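**Progress report to the equipment fund: bimanual cloth-handling cell**
Reporting period ending March. Grant line 353.

The cell was in use throughout the period for cloth handling on the white work surface, with two arms working from opposite sides. This report covers equipment condition, spending against the approved plan, and the purchases requested for the next period. Task performance is reported separately under the technical annex and is mentioned only where it affects a purchase.
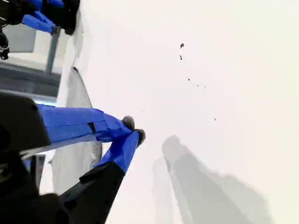
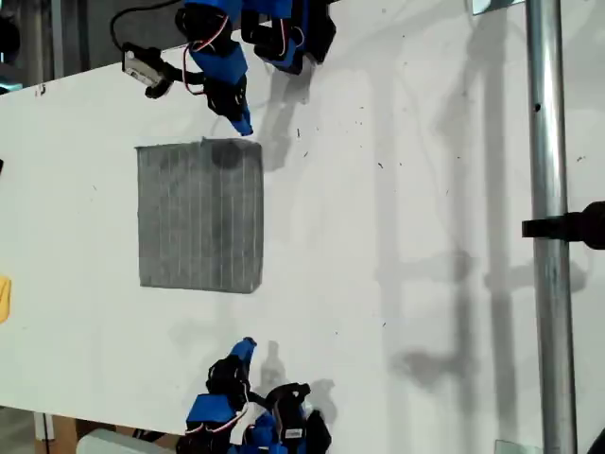
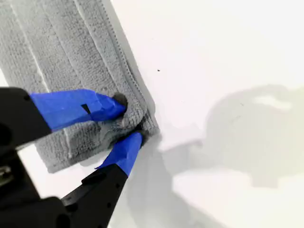

## 1. Status of installed equipment

Both arms remain in service. The controllers, power supplies and work surface are the original items from the first purchase order and need no spending this period. The second arm was out of use for part of the period while a wrist servo was on back order from Skosar. The servo has been fitted and the arm recalibrated.

Fingertips are the main consumable. The cell currently uses blue fingers on black structural parts, and the condition of the fingertip surface has more effect on corner grasps than any other item we buy. The third picture shows a corner grasp on the gray towel: the upper tip presses the cloth down and the lower tip goes under the edge. The tape on both tips is creased, and on the upper tip there is a gap where the black material shows through. Tips in this state are due for rewrapping. At present rewrapping is done when the operator notices a need for it, and the time is not logged. We propose to log it from the start of the next period so that the labor can be compared with the price of molded tips.

Wiring on the hands is exposed at the servo joints. The second picture shows the red and white wires at the lower hand. Two connector failures were recorded in the period, both at the hand end of the harness. Each stopped work for half a shift. Neither damaged a servo.

The pole and clamp at the side of the table are sound. The clamp was retightened once after a shift in the calibration values was found during the Wednesday check. No replacement is requested.

## 2. Spending against plan

| Item | Planned | Position at end of period |
|---|---|---|
| Replacement servos | Yes | Bought, one fitted, remainder in stock |
| Fingertip material | Yes | Bought, in use |
| Wire harnesses | No | Repaired in house, no purchase |
| Work surface | Yes | Deferred |
| Lighting | Yes | Quote received, not ordered |
| Test textiles | Yes | Bought, in use |

Overall spending is below plan. The difference is made up of the deferred work surface and the lighting order. We ask that both amounts be carried forward and not returned to the fund.

The work surface was deferred on technical grounds. The plan called for a darker top to give better contrast with light cloth. The current textile set is mostly gray, and the contrast against white is adequate for finding edges. A change of surface now would also require earlier recordings to be treated as a separate set. We will review this when light-colored textiles enter the plan.

## 3. Purchases requested

### 3.1 Molded fingertips (priority 1)

Two suppliers were asked to quote for molded tips that fit the existing finger links.

- **Jatex** offers a single-hardness tip from stock. Delivery is short and the minimum order is small. The tip is thicker than the present one, which may make it harder to slide beneath a cloth edge.
- **Janjua** offers a tip made to our drawing, with a thinner leading edge. There is a tooling charge, payable once, and a longer lead time.

We recommend a trial set from Jatex first. If the thickness proves to be a problem, the tooling charge with Janjua can be justified from the test results. If it does not, the tooling charge is saved. The trial set can be paid for out of the present consumables line.

### 3.2 Sleeved wire harnesses (priority 1)

Request is for a full set for both hands plus one spare set. The quote from Posex includes strain relief at the hand end, where both failures occurred. Fitting will be done in house during a planned stop. Estimated downtime is one day per arm, and the arms will be done in turn so that single-arm work can go on.

### 3.3 Diffuse lighting (priority 2)

The arms and hands cast large soft shadows on the work surface, and these are visible in all three pictures. The shadows move with the arms and overlap the area where the cloth edge has to be found. The approved plan included a single overhead panel. We now ask for approval to buy two smaller panels on separate mounts at the same total cost. The mounts will attach to the existing structure.

### 3.4 Surface cleaning supplies (priority 3)

Small dark specks collect on the white surface between sessions, and they can be picked up as false features by the edge detector. A lint roller and a wipe-down at the start of each shift are sufficient. The cost is minor and is listed here only because it was not in the plan.

## 4. Items considered and not requested

**Third arm.** Not needed for the present task list. Floor space and operator time would both have to be found.

**Force-sensing fingertips.** Prices are high compared with the rest of the hand, and the cabling would add to the harness problem described above. To be reconsidered after the new harnesses have run for a full period.

**Replacement of the complete hands.** The present hands can be repaired with in-house parts and stock servos. The planning schedule keeps them in service, with servos treated as wear parts, and sets the replacement of the arms themselves for 2031.

## 5. Risks to the schedule

Servo supply is the largest risk. Skosar has not confirmed stock of the current wrist model beyond the next order. A substitute model has the same mounting pattern but a different connector, so the harness order in 3.2 should not be released until the choice of servo is settled. We expect an answer from Skosar before the purchasing deadline.

The lighting order carries a smaller risk. Recalibration of the cameras will be needed after fitting, and the time for this is already included in the next period's plan.

## 6. Decisions needed from the fund

1. Carry forward the deferred work surface and lighting amounts.
2. Approve the change from one lighting panel to two at no added cost.
3. Approve the harness order, subject to the servo decision.
4. Note the fingertip trial, to be paid from consumables.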